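24th October
Plant-based menu trial, Jillum test kitchen

The lentil base from Ferkero was cooked again at the lower salt level agreed in June. Seventeen portions were plated for the tasting panel, five of them with the oat cream and the remainder plain. The oat cream split on reheating in two of the five. The supplier's sheet gives no guidance on holding times, and a written query has been sent.

The Gavalas travel menu must remain free of egg, milk and honey throughout. The flatbread glaze was found to list honey on the revised label and has been withdrawn. Date syrup is to be used until further notice – colleagues should amend the recipe card before the next batch.

Panel scores for the aubergine dish averaged 7, against 5 for the previous version. Comments on texture were mixed. The Baron restaurant has asked for a smaller portion suited to rail passengers; costings are outstanding.

To do: repeat the oat cream at a gentler heat, check the mustard for wine vinegar, relabel the cold store shelves.

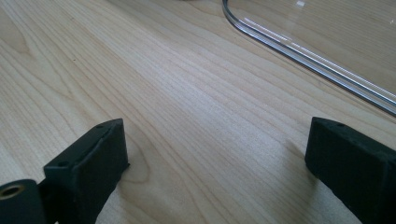
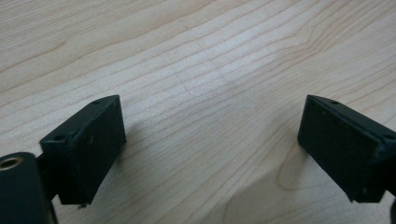

Pale wooden tabletop, both pictures.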